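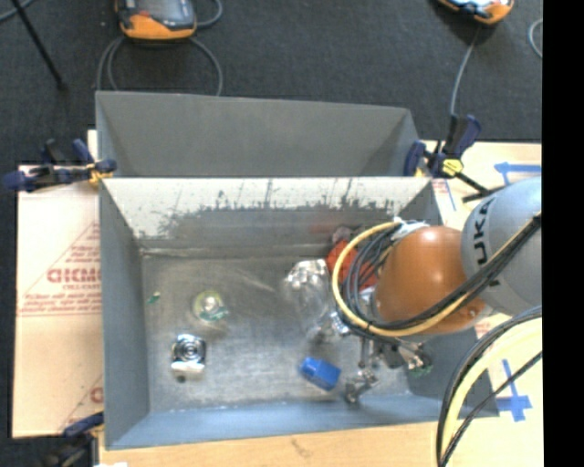 4. Comedy and the faction map in Gultovar

Readers of Gultovar meet the map before they meet a single character. It fills the inside cover of the first volume, hand-lettered and crowded with borders, and it is wrong. Two of the city-states drawn on it have already fallen by the opening page, and a third, Sellen, has moved its capital without telling its own postal service. We want to argue in this section that the faulty map is the engine of the comic's humour, and that it does a great deal of political work while being very funny indeed.

Earlier writing on serial science fiction has tended to treat faction lists as a burden on the reader, something to be got through before the story can start. Our reading of the first 23 chapters suggests that Gultovar does something much more playful. Each new faction arrives in the middle of an argument that is already going on, usually over something small: a parking permit, a ladder, the right to ring a bell at noon. The reader picks up who hates whom from the way they quarrel, and only afterwards learns the name of the party or its leader. In chapter 4 the Baert militia spends an entire siege disputing the colour of its own armbands, and by the end we understand its class make-up, its founding grievance and why it will split in two. It is a wonderful piece of economical storytelling.

The scenes at the Pralleck works show the same method at its best. Pralleck makes parts for all sides of the war, and its night shift is run by machines that have been promised citizenship by four different governments. The machines are drawn plainly, with heavy joints and trailing hoses, much closer to a real industrial arm than to the sleek androids that fill so many covers in the genre. The plainness matters for the comedy. A machine with no face has to be funny through timing alone, and the artist spreads its pauses over three or four silent panels, so that a single late movement lands like a punchline. Covadonga Ibarra has described this to us as "slapstick at the speed of paperwork", and we have not found a better phrase.

Ruben Van Damme reads the Pralleck scenes differently. For him the machines are straight men, and the joke belongs to the envoys who come to court them with flags and pamphlets. We think both readings can be held together. In the long scene of the rival oaths, the envoys talk over one another for 40 panels, and the first laugh is certainly theirs. The last one goes to the loading arm that signs every oath with the same stamp, upside down, and goes back to work. What the reader takes away is a clear sense of how cheap a promise has become in this world, and the scene never once stops to say so.

The tone does shift in the later chapters, and some readers on the comic's message board were unhappy about it. When Sellen closes its border in earnest, the map from the inside cover is printed again with the mistakes put right, and suddenly the quarrels over ladders and bells carry a real cost. We find this turn moving. The jokes continue, often with the same wording as before, but they are now spoken across a fence. The following section looks at those repeated lines in detail, beginning with the bell.

Figure 4. Industrial robot arm marked KUKA, reaching into a grey metal bin.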